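Edomcombe two-arm sim, software catch-up, July

Present: Gun-woo Heo, Dong-geon Pyo, me (taking notes, badly, with a sandwich in one hand)
Started: 2:10 pm, after we finally got the screen share going
Apologies: none received

1. Last month's notes

Nobody had corrections except Dong-geon, who wants it on record that he said the planner rewrite would take "a sprint, maybe" and not "a sprint." Fixed. The action on renaming the config folders is carried over again, and I'm starting to feel bad for it.

2. Table layout in Gikbridge

Gun-woo walked us through the scene loader changes in Gikbridge. Objects now come out of one layout file that both arms read, so we're done with the two copies that kept drifting apart (hooray!). We had the tabletop scene up the whole time, with the tin, the red block and the round can between the two arms, and he went through the names one by one. The red block is just called "block" in the file, and I asked for something better before we end up adding another one. Gun-woo said fine, he'll use color plus shape for everything.

Dong-geon asked whether the object poses get logged at load or at first step. At load, currently. He'd like first step, because things can settle a little once physics kicks in and then the log is telling you a small lie. Agreed, and Gun-woo thinks it's an easy change.

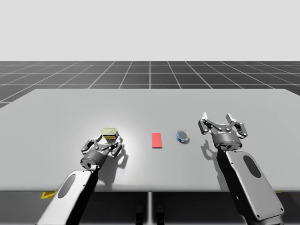 3. Planner: which arm goes first

This one took most of the meeting. Pokex (our planner, for anyone reading who joined after the spring) still picks an arm by plain distance from gripper to object, and when two distances are close it flips back and forth between replans. Dong-geon had traced one of these in run 1687, where the assignment for the block changed 4 times before either arm committed to anything. I laughed, he did not.

He proposed a sticky assignment: once an arm has a target it keeps it unless the other arm's cost is lower by a set margin. Gun-woo liked the idea but worried about the case where the first arm gets stuck and just sits on its claim forever. So we talked about a timeout, then about what should count as stuck, and then we were talking about the definition of progress and I had to drag everyone back.

What we settled on:

Sticky assignment goes in, with the margin in the config file.
The claim expires after up to 40 replans without the arm getting closer to its target. Gun-woo picked the ceiling and it can be lowered per task.
The left arm takes the tin and the right arm takes the round can by default in the three-object layout. The block goes to whichever arm frees up first.

I pointed out that the block sits much closer to the round can than to the tin, so whichever arm goes in for it has less room on that side, and the approach direction probably matters more than the arm choice. Dong-geon said the clearance check ought to cover that. Gun-woo said "ought to" in a certain tone. We're going to write a test for it.
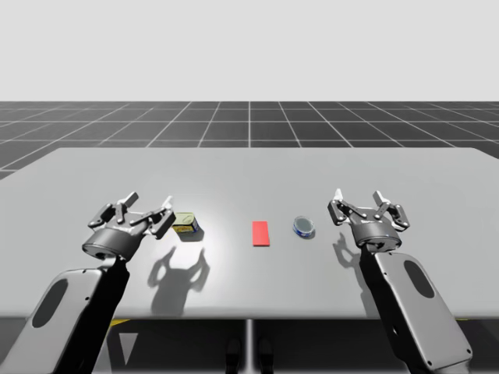
4. Gripper views and perception

I've been looking at the hand views for the last couple of weeks, so I did most of the talking here (sorry). The segmenter has a bad habit of guessing when there's hardly anything to go on. It gives a confident label to a scrap of color down in a corner, the tracker believes it, and then the planner gets a target that's somewhere under the wrist. 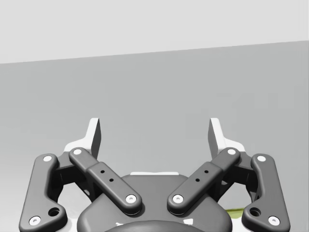 My proposal is a minimum visible area before a detection is allowed to become a track, plus a proper mask for the gripper's own links. Right now the mask is a box drawn around the hand, and it throws away good table pixels between the fingers while doing nothing about slivers out at the side. The yellow-green bit peeking out at the lower right, behind the right outer link, is just the kind of thing I mean: there's color, there's an edge, and there's nowhere near enough shape to call it anything. I'd like the segmenter to return "unknown" for those and let the scene view decide. Gun-woo asked if unknowns should still block motion. I say yes, treat them as something you could hit. Dong-geon agreed but wants them to expire quickly or the arms will tiptoe around ghosts all day.

We also need plain negatives in the test set - views with open fingers and only the gray surface and the background past them. The correct output there is zero detections, and I want the build to fail if we get even one. Gun-woo will hook it into the nightly run. 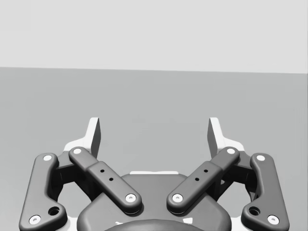 5. Lie

Short one. Lie is the replay viewer, and yes, we know about the name. Dong-geon has got scrubbing working in both directions and it's lovely! Still missing is a way to show the hand views and the scene view on one clock. They're stamped by different processes and he'd like Gikbridge to own the time for all of them. Gun-woo is OK with that as long as it waits until the logging change in item 2 is merged.

I asked for keyboard shortcuts. Noted without enthusiasm.

6. Actions

Gun-woo: color-plus-shape names in the layout file, move pose logging to first step, negatives in the nightly run
Dong-geon: sticky assignment and claim expiry in Pokex, approach test for the block, write up the shared clock idea
Me: link-shaped gripper mask, minimum area threshold, the "unknown" label, and the config folders (still)

7. Any other business

The Edomcombe build machine is low on disk again. Please delete your old replays, and I'm including myself in that. Dong-geon asked if we could start at 2 sharp next time, and we said we'd try.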